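The Cure at Altside

Roswitha Camenzind did not believe in the water. She had paid 141 francs for a week of it, so she drank it, but she kept her opinion.

"You'll feel it by the third day," said the man at the pump room.

"Feel what?"

He thought. "Lighter," he said.

There was a brass plate by the door listing the cures since January. Gout, nerves, a stiff neck from Mösli. The total stood at 2,622, and she asked him who had done the adding. He said his brother-in-law, who also owned the hotel.

On the third day she felt exactly as heavy as before. The woman at the next table, down from Plaltaveck for her knees, swore she had climbed the chapel steps without stopping. Roswitha had watched her do it. She had stopped twice, once to fix her shoe.

"It's a good shoe now," the woman said, when this was put to her.
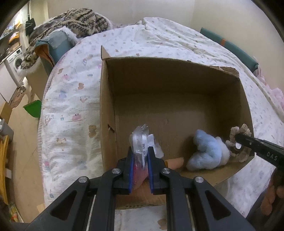 By the end of the week Roswitha had filled ten pages with complaints, meaning to post them to the owner. She climbed the chapel steps to find a quiet bench and read them over. At the top she noticed she wasn't out of breath. She counted it as the cool morning, sat down, and added a page about the soup.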